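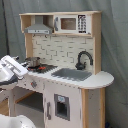

Notebook entry, March. Juvero play kitchen, unit 607, assembly and fit check. The unit was assembled from the Jemo carton according to the printed sheet, and all fasteners were accounted for at the end. The upper shelf was fitted last, with the range hood in the left compartment and the microwave in the right. Alignment of the tile-pattern backsplash with the uprights is acceptable — no shimming was needed.
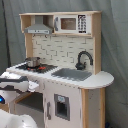 Cam fittings were tightened by hand only, as agreed with Waweru. The 2 spare dowels have been bagged and labeled with the unit number. The door hinge cycle test is set at 2000 openings and will begin once the Comgate counter is returned from calibration. Pending: revised wording for step 9 of the sheet, and a replacement hex key.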